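Zilier Opens Computer Refurbishing Workshop in Fukholm

FUKHOLM, February 7, 2024 - Zilier, a repair and reuse company for office electronics, has opened a workshop in Fukholm for taking in, servicing and reselling used desktop computers. The workshop accepts machines from businesses, schools and households.

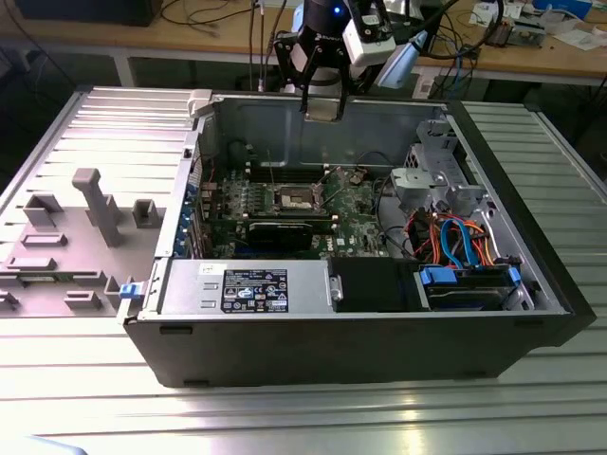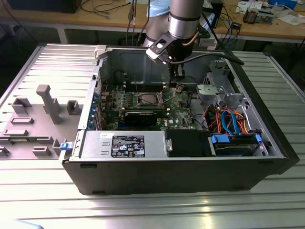 An open desktop tower on the worktable at Zilier's Fukholm workshop, in both pictures with its side panel off.

Zilier has run a drop-off counter in Fukholm for three years, but until now all machines collected there were trucked to the company's main site in Bistemska for service. Moving the work to Fukholm cuts the usual turnaround for a desktop computer from 23 working days to 21 at opening. The company expects to shorten it further once the parts store is fully stocked.

The workshop handles full-size and mid-size desktop towers. Each computer is given a job number at the counter and a check of its outer case. It is then laid on its side and opened so that the main board, memory slots, power supply, drive bay and cables can be looked over. Dust is cleared from the vents and fans, worn cables are replaced, and parts that no longer meet the company's standard are pulled and sorted for recycling.

Older office towers make up most of the intake. Many of these models use clips and latches in place of screws for their drives and expansion cards, so parts can be changed quickly and the case can be closed again without damage. Zilier keeps usable power supplies, drive brackets, fans and memory from machines that can't be repaired and uses them as spares.

Drives are handled separately. Any drive left in a computer at drop-off is erased before the machine goes on sale. Owners who want to keep a drive can ask for it to be removed at the counter at no charge. Drives that fail the erasing step are destroyed, and a written record is sent to the owner on request.

The workshop has room for about 200 computers a month. Finished machines are sold through Antunes, the company's secondhand store, with a one-year warranty on parts and labor. Antunes also sells tested spare parts, including power supplies, memory and cables.

Businesses and schools with larger numbers of computers can book a pickup through the Fukholm counter. Power cords should be bundled with the computers they belong to. Monitors, printers and laptops are not accepted in Fukholm at this time and should still be taken to Bistemska. Zilier plans to add laptop service in Fukholm in July.

About Zilier

Zilier collects, repairs and resells used office electronics. The company operates sites in Bistemska and Fukholm and sells refurbished equipment and spare parts under the Antunes name.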